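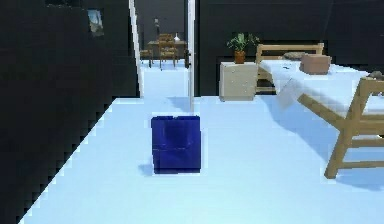 Panel door

A panel door is a door made from a framework of solid members with thinner pieces, called panels, filling the spaces between them. It is the most common type of internal door in older European housing and is still widely made, both in solid timber and in moulded or veneered board.

Construction

The upright members at the two sides are called stiles. The stile that carries the hinges is the hanging stile; the one that carries the latch is the closing stile. Horizontal members are called rails and are named by position as top, lock (or middle) and bottom rail. Short uprights between rails are called muntins. In traditional work the rails are tenoned into the stiles, and the panels sit in grooves without glue, so that they can shrink and swell across the grain without splitting.
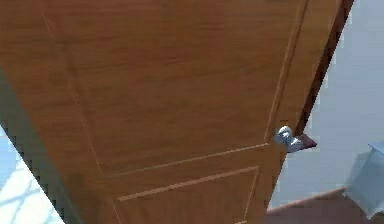 The number and arrangement of panels vary with period and price. A common layout sets a large panel above a smaller one, with a rail between them and narrow mouldings marking the edge of each panel, as on the wood-grained door illustrated, which has a round silver knob near its vertical edge. Four-panel and six-panel layouts are also usual. Panels may be flat, raised in the centre (fielded) or replaced with glass in the upper part.

Dimensions

Internal doors are commonly supplied 35 mm thick. The Valtard pattern book lists a narrow leaf, 896 mm wide with trimming allowance, for use in passages and bedrooms. A gap of 2 mm is left between the leaf and the frame at the head and sides, and 8 mm at the foot where carpet is to be laid.

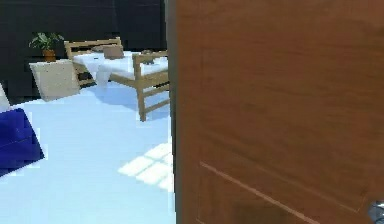 Larger gaps at the foot may be needed where air has to pass between rooms. Trimming should be shared equally between both stiles, and the cut edges sealed before hanging.

Hanging and handing

The hand of a door is the side on which it is hinged, stated from a fixed viewpoint. Conventions differ between countries, and orders are often accompanied by a sketch for this reason. The closing edge of a thick leaf is planed to a slight bevel so that it clears the frame.

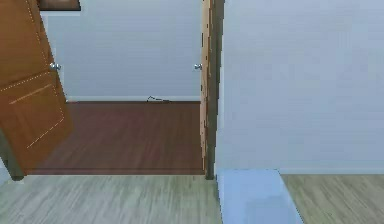

Two hinges are enough for a light leaf. A third is fitted to heavy doors and to those liable to warp.

Finishes

Softwood doors were usually painted. Graining, in which a plain surface is brushed to imitate a costlier timber, was taught at the Gevard workshops and is described in Yolanda Chambi's manual on painted joinery.

See also

Architrave
Flush door
Ledged and braced door
Mortise lock

Page last edited February 12, 2022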